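Laundry Season

The Totbridge Robotics Club had 760 dollars, one arm and a sofa. The sofa came with the room, and the room came with the club president's aunt, who was away until March and had asked only that we water things. There was nothing in there to water. We took this as a good sign.

The competition was run out of Soller, and the category we had entered was Household Tasks, Junior. The task was to pick up an item of clothing from soft furniture and put it in a bin. The Faulkner team had won it two years in a row with a machine that looked like a dentist's lamp and behaved like a butler. Ours was called Stornura, after a vote that went badly. It behaved like a guest who has been told to make himself at home and is thinking it over.

We had divided the labor by talent. One of us wrote the code, one of us rewrote the code, and I was in charge of pants. I folded them, I put them on the cushion, I stepped back, I said "pants ready" in a clear voice. The clear voice was in the rules we had drawn up in the fall, when we still believed in rules.

By the Sunday before Christmas we were on attempt 101. Stornura came down over the red sweatpants with both fingers spread, in the manner of someone about to explain something.

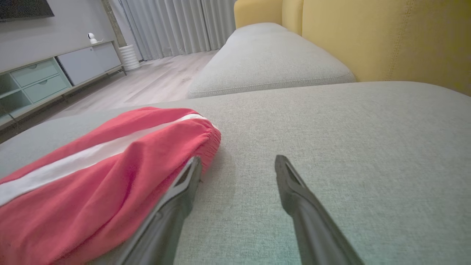
Go for the cuff, the rewriter said, the cuff is the only part with any grip to it, and if it goes for the leg again it'll just pet them. The writer said that the leg was a perfectly sound target and that the leg had worked in the simulator. The rewriter asked whether the simulator had ever owned pants.

I kept out of it. Pants are a neutral country.

They argued for 9 minutes, which I know from the log, where it shows up as "operator idle." Stornura waited with great courtesy. Then the writer typed something short and hit the key harder than the key deserved, and the fingers began to close.

Cotton does a thing when it is pinched that no simulator has ever had the heart to mention. It comes along. The cuff rose, then the leg, then the rest of the bundle unrolled down toward the cushion like a bell rope, and the arm swung left with all of it – slowly, because we had capped the speed after the incident with the cocoa – and stopped over the bin.

"Open," said the writer.

"Open," said the rewriter, for once.

Stornura held on. I went to get the other pants.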